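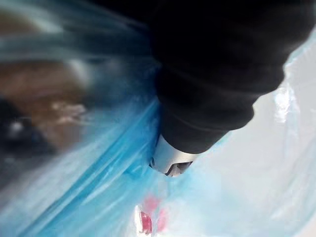
Can a robot change a trash bag yet?

It can get a bag into the right spot on a good day, but I would not plan a cleaning schedule on it. Handling thin plastic is still one of the hardest parts of the job for any machine with fingers.

Thread: Chores by machine, where are we really
General Automation > Household and Shop Floor

mopbucket_al
Posted 05/09/2022

Putting the short version up top since I keep getting the same question by private message. I clean offices and two small machine shops, and every few months a customer asks me if a robot is going to do the bins soon. I've been following the two-handed machines for a while and I still can't give them a straight date.

What I do in a normal shift: empty wastebaskets, put in new liners, pick up bottles, wipe tables, vacuum. The vacuuming has been half automated for years. The tables could be done by anything that can hold a rag flat. The liners are where I'd like to hear from people who know more than me.

A new liner comes off the roll stuck to itself. I rub the edge between my thumb and finger, it opens, I shake it and it fills with air. I don't look at it while I'm doing it. I have yet to see a machine do the rubbing part.

torque_and_tea
The rubbing part is friction and feel. You know when the two layers slide against each other. Most hands don't have anything in the fingertip that would tell them that, so they have to go by the camera, and a camera is bad at clear film. It sees the highlights and the floor behind it.

You can cheat. Hang the liner already open. Use a blower. Use a stack with a perforated header so the front layer stays put when you pull. Every one of those works better than fingers, and none of them need a humanoid.

mopbucket_al
Sure, but then somebody has to hang them open. That's my job with an extra step in it.

fourth_shift
I run a packing line. We put liners in cartons with a machine from Proslow, which does nothing else. It has suction cups and an air nozzle and it has been fine. It takes up more floor than my truck and it wants the same carton every time. If you gave it a mesh wastebasket it would just fault out.

So my answer is that machines can do liners now, in the sense that a dishwasher does dishes. They can't walk over to the basket you happen to have.

gray_carpet
I'll give the other side. I work with a pair of arms and hands on exactly this sort of thing, small office bins on carpet. Holding the bag is not the issue anymore. You close the hand on a bunch of film and it stays. The trouble starts with the second hand, which has to find an edge on something that changes shape every time the first hand moves. 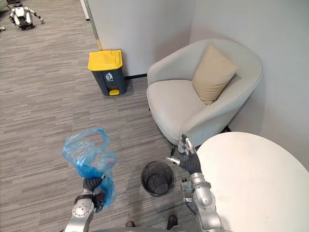 What we ended up doing is splitting the job. Grab the bag by a bunch, find the biggest opening, get the other hand's thumb inside it, pull apart, lower it over the rim. The first step is reliable. The thumb step is where we lose most of our attempts. Lowering it over the rim goes fine if the opening is wide enough, and if it isn't, the basket tips. A light basket has nothing holding it down, so when the film catches on the rim the whole thing goes with it.

Of our last 15 full tries we got 9 with a liner in the bin and folded over all the way around. I count a fold that's missing on one side as a fail. Some people would count it.

mopbucket_al
I'd count it. Customers don't check the back.

torque_and_tea
9 of 15 in one room with one kind of basket. What happens when you change the basket?

gray_carpet
It gets worse. A tapered bin with a hinged lid is a different job, you need a foot or a third hand for the lid. We haven't got numbers I'd want to post.

fourth_shift
That's my point though. A cleaner gets ten kinds of bin in one building and doesn't notice. You're at better than half on one kind. I'd call that no.

gray_carpet
I'd call it not yet. In March we couldn't get the thumb in at all.

lintroller
Does it have to be blue? I mean the film. I've read that colored bags are easier to see.

gray_carpet
Colored helps a little. Blue on a gray floor shows up where it's bunched, because there are several layers. A single layer still mostly looks like floor. Black would be easier to see and harder to find the edge on. White is bad under our lights.

torque_and_tea
Thicker film helps more than color. The cheap ones are so thin they stick to the hand from static. You let go and it comes with you.

fourth_shift
We ground everything and it still happens in winter.

mopbucket_al
OK, what about picking up? Forget liners. Half of what I do is picking stuff up that missed the bin. Bottles, cups, wrappers. That has to be easier.

gray_carpet
Bottles are much easier. Stiff, upright, narrow enough to get fingers around. The Resia software we tried came with a grasp for bottles and cans, and it needed hardly any changes. A bottle on its side is a bit harder because it rolls when you touch it, and a crushed one is a coin flip.

Where it gets messy is the combination. Bottle plus bag. You want the hand to hold the bottle without closing on film at the same time, or you want it to hold both on purpose. A hand that can't feel much doesn't know which of those it has done. It reports a good grip either way. If it lets go over a bin, the bottle may drop, or it may hang there in a fold of plastic.
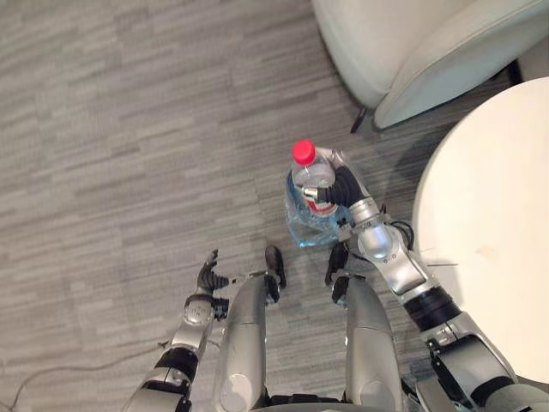

Right hand on the bottle, with bag film around the lower half.

mopbucket_al
I do that too when I'm in a hurry, to be fair. Bottle and bag in one hand, other hand free for the door.

gray_carpet
Right, and you know which finger is holding what.

lintroller
Could it just weigh what's in the hand? A bag weighs nothing, so if the weight goes up you've got the bottle.

torque_and_tea
For a full bottle, yes. An empty one is close to the noise on a lot of wrist sensors. Depends what's in the wrist. I had a Groltov wrist that could see an empty can if the arm held still, and couldn't if the arm was moving.

fourth_shift
What does a setup like that cost to run? I don't mean to buy. Per bin.

gray_carpet
I don't have a per bin figure that means anything, since there's a person standing next to it the whole time. Hands wear out. The fingertips are the first thing. We replaced 4 so far. I'm not going to pretend it beats a person with a cart.

mopbucket_al
One of my shops was quoted 4000 a month by Chung for a service robot that does floors and tables. No bins, no pickup. They passed on it. The floors they could get done with a cheap vacuum, and they still would've needed me for the rest.

torque_and_tea
I think that's how it will go for a while. The machines take the flat parts of the work, the floor and the tabletops, and anything soft stays with people. Bags, rags, coats over chairs, throw pillows. A pillow is easy to pick up and hard to put back so it looks right.

lintroller
I disagree with that a bit. Laundry folding was supposed to be impossible and there are plenty of videos of it now.

torque_and_tea
There are. One towel at a time, on a table, from a known start. I'm not saying it's nothing. I'm saying ask how long it takes and how many takes they shot.

lintroller
You could say the same about bins five years from now and be wrong though.

fourth_shift
Could be. I buy equipment on what it does today.

gray_carpet
Both of those are fair. For anyone working on it, the changes that helped us most, in no particular order:

Start with the bag hanging from one hand by a bunch near the rim, with the bottom free. If you grab the bottom the opening folds shut.

Slow down near the basket. Fast moves make the film swing and the camera loses it.

Look straight down when you lower it. From the side we could never tell if the back edge was over the rim.

Put a weight in the basket while you're still learning the motion, then take it out later. We left ours in too long and had to redo a lot.

mopbucket_al
That last one made me laugh, I keep spare liners in the bottom of the basket for the same reason. Weight and storage.

Does it do the knot? Taking the full bag out and tying it off.

gray_carpet
No. We haven't tried a knot. A drawstring maybe.

fourth_shift
Drawstring liners cost more. Something to put in the sum.

mopbucket_al
OK. I'm telling the customers floors yes, tables mostly, bottles sometimes, bins no. If anybody has one doing liners on a real route, with different baskets, please post it here, I'd like to see the whole shift and not the good minute.

lintroller
Following. Also does anyone know if the foot pedal bins are any better with a sensor lid?

gray_carpet
Ours opens when the arm goes by and then closes on the bag.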